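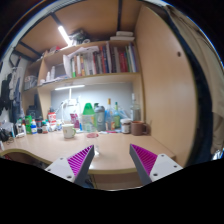 株式会社ヴェルティコ(Veltico、以下「当社」)は、生活空間での物品把持を対象としたグリッパー「Prongate」の比較評価について、第一期の結果を取りまとめ、4月より評価資料の提供を開始します。第一期評価では、指先パッドの形状および手元カメラの構成を変えながら、日常的に使われる容器や小物を対象に900回近くの把持試行を行いました。対象物を一つずつ試験台に置く従来の方法に加え、茶色の陶器のマグカップや赤いふたのガラス瓶、木製の天板と見分けのつきにくい小さな透明ガラスの品などが一つの机に置かれた、実際の住環境に近い条件を取り入れています。評価の設計および記録の確認は、検証業務を手がけるGrallportと共同で実施しました。

■ 評価の背景

住宅や小規模な事務所で物品を扱うロボットには、工場の搬送工程とは異なる性能が求められます。対象物の形状や材質は一様でなく、置かれる位置もあらかじめ決まっていません。隣り合う容器の間隔が指の厚みより狭いことも多く、把持力や開き幅といった仕様値だけでは、導入先での使いやすさを十分に判断できないという課題がありました。

当社には、研究機関および機器メーカーのお客様から、グリッパーの選定にあたって「カタログ値の比較表ではなく、散らかった机の上での比較がほしい」というご要望が継続して寄せられていました。特に多かったのは、背の高い飲料ボトルの下部をつかむ際の安定性、取っ手のあるマグカップへの進入方向、透明な容器の位置の認識に関するお問い合わせです。第一期評価は、こうしたご要望を受けて計画したものです。

■ 評価の概要

比較の対象としたのは、次の構成です。

指先パッド:4種類(平滑型、細リブ型、太リブ型、放射リブ型)
手元カメラ:2構成(広角、標準画角)
対象物:40品目(ボトル、瓶、マグカップ、皿、紙箱、小袋ほか)
使用形態:ハンドヘルド型およびDalsgaard製アームへの搭載型
設置環境:棚と一体になった机、調理台、事務机

パッドはいずれも同じ材料で成形し、形状の差が結果に表れるようにしました。指の本体は白色の3Dプリント部品で、取付穴の位置を共通化しており、パッドの交換に際して本体の再調整を必要としません。ハンドヘルド型とアーム搭載型では同一の指を使用し、手作業で得られた知見をアーム側の設定に反映できるようにしています。

試行は、対象物への接近、把持、持ち上げ、別の位置への移動、解放という区分で記録しました。判定は作業者とGrallportの確認者がそれぞれ行い、判断が分かれた試行は映像を再確認したうえで区分を決定しています。対象物が倒れた場合、隣の物品に接触した場合、把持後に滑りが生じた場合は、持ち上げの可否とは別に記録しました。

■ 指先パッドの比較結果

第一期で最も安定した結果を示したのは、縦方向のリブが外側へ広がる放射リブ型でした。放射リブ型は、樹脂製ボトルのように側面がわずかに変形する対象物で滑りの記録が少なく、下部をつかんだ状態で手首の角度を変えた場合にも姿勢の変化が抑えられる傾向が確認されました。 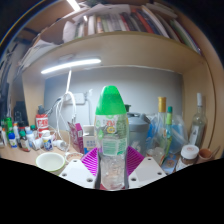
Prongateの評価試行。緑色のキャップが付いた透明な飲料ボトルの下部を、マゼンタ色のリブ付きパッドで把持

一方、細リブ型は小さな紙箱や薄い包装の小袋で良好な結果となりました。接触面の凹凸が小さく、包装の折れやつぶれが生じにくいことが要因と考えられます。太リブ型は重量のあるガラス瓶に適していましたが、進入時に必要な隙間が大きく、容器が密集した机では隣の物品への接触が増えました。

平滑型は、比較の基準として採用したものです。乾いた陶器のマグカップでは他の形状と大きな差がなく、清掃のしやすさについては作業者から最も高い評価を得ました。表面に水滴のついたボトルでは滑りの記録が多く、飲料容器を主な対象とする用途には推奨しておりません。

なお、丸い小皿など高さの低い対象物では、いずれのパッドでも指先が天板に先に触れる事例がありました。パッド形状による改善は限定的と判断し、指の先端角度の見直しを第二期の検討項目に加えています。

■ 手元カメラの比較結果

広角構成では、指先と対象物に加えて、机の左右や上部の棚まで一度に映像へ収めることができ、接近時に隣の容器との位置関係を把握しやすいという利点がありました。ハンドヘルド型の操作を映像から再現する場合にも、周囲の手がかりが多く残るため、位置の推定が途切れにくくなります。他方で、周辺部では机の縁や棚板が大きく湾曲して映るため、画面端にある対象物の距離を扱うには補正処理が欠かせません。

標準画角の構成は、把持直前の細かな位置合わせに適していました。ただし、指を対象物に近づけるほど視野の多くが指自体に占められ、次に取る物品を探すためには一度後退する必要がありました。作業全体に要する時間は、広角構成のほうが短くなる傾向にあります。

照明の影響についても確認を行いました。棚下に直線状の照明がある机では、壁面が明るく、手前の対象物が相対的に暗く映ります。露出を自動調整に任せた場合、接近の途中で明るさが変動し、透明なガラス製品の輪郭が失われることがありました。評価資料では、露出を固定した場合と自動調整の場合の記録を分けて掲載しています。

■ 透明な対象物の扱い

透明なガラス製品は、第一期で最も課題の残った対象物です。淡い色の木製天板の上では背景との差が小さく、作業者が目視で操作する場合でも、映像だけを頼りにすると接近位置がずれることがありました。アーム搭載型では認識処理が対象物を検出できず、動作を開始しなかった試行も含まれます。

当社は、動作を開始しなかった試行についても失敗として集計に含めています。検出できた場合に限った集計も別表として用意しましたが、導入を検討されるお客様には、両方の表を併せてご覧いただくことをお願いしております。

■ ハンドヘルド型とアーム搭載型の差異

ハンドヘルド型では、作業者が容器の隙間を避けて斜めから進入するなど、状況に応じた動作が自然に行われます。同じ経路をDalsgaard製アームで再現したところ、開けた場所の対象物では概ね同等の結果が得られましたが、棚板の下に手首を差し入れる動作では、アームの可動域や機体と棚板との干渉によって経路の変更が必要になりました。

また、把持の強さにも違いが見られました。手で操作する場合、柔らかいボトルに対しては無意識に力を加減する傾向があり、アーム側で一定の把持力を設定すると、側面を余分に押し込む結果となりました。第二期では、パッドの変形量を映像から読み取り、把持力の設定に反映する方式を試験する予定です。

経路の再現にあたっては、ハンドヘルド型の使用時に手首の向きを急に変えないよう、作業手順書を改訂しました。改訂後の手順書は評価資料に付属します。

■ プロジェクト責任者のコメント

当社把持評価プロジェクト責任者のシャディ・カナーン(Shadi Kanaan)は、次のように述べています。

「グリッパーの比較では、整えられた試験台の結果が先に語られがちです。お客様が機器を使われる場所には、背の高いボトルの隣に小さな瓶があり、手前にはマグカップがあります。私どもは、隣の物に触れてしまった試行も、見つけられなかったガラス製品の試行も、同じ表に残すことにしました。今回の資料では放射リブ型の優位が目を引くかもしれませんが、紙箱や小袋を主に扱われるのであれば細リブ型をお選びください。用途を伺ったうえで、適した構成をご案内いたします」

■ 評価資料の提供について

第一期の評価資料は、研究機関、教育機関および機器メーカーのお客様を対象に、申込制にて提供いたします。資料には、パッド形状別および対象物別の集計表、試行区分の定義、判定が分かれた事例の一覧、カメラ構成ごとの映像記録の抜粋、改訂版の作業手順書が含まれます。映像記録の利用にあたっては、別途定める利用条件への同意が必要です。

交換用パッドの評価セットについても、同時に受付を開始します。評価セットには比較に用いた全種類のパッドと取付部品が含まれ、既にProngateをお使いのお客様は、お手持ちの指にそのまま装着いただけます。旧設計の指をお使いの場合は取付穴の位置が異なりますので、お申し込みの際に型番をお知らせください。カメラの構成変更をご希望のお客様には、個別にお見積りいたします。

■ 今後の予定

第二期評価では、指先角度の変更、把持力の調整方式、透明な対象物に対する照明条件の検討を行います。対象物の選定には、第一期資料をご利用いただいたお客様からのご意見を反映する方針です。試験環境の追加についてもGrallportと協議を進めており、内容が決まり次第、当社ウェブサイトにてお知らせいたします。

■ Prongateについて

Prongateは、当社が開発した二指平行開閉式のグリッパーです。指とパッドを個別に交換できる構造を採用し、手に持って使用するハンドヘルド型と、ロボットアームに取り付ける搭載型を用意しています。

■ 本件に関するお問い合わせ

株式会社ヴェルティコ 広報室
評価資料および評価セットのお申し込みは、当社ウェブサイトのProngate製品ページより受け付けております。
取材のお申し込みの際は、媒体名、ご担当者名および掲載予定時期を明記してください。

※記載の内容は発表時点のものです。評価セットの構成および提供条件は、予告なく変更する場合があります。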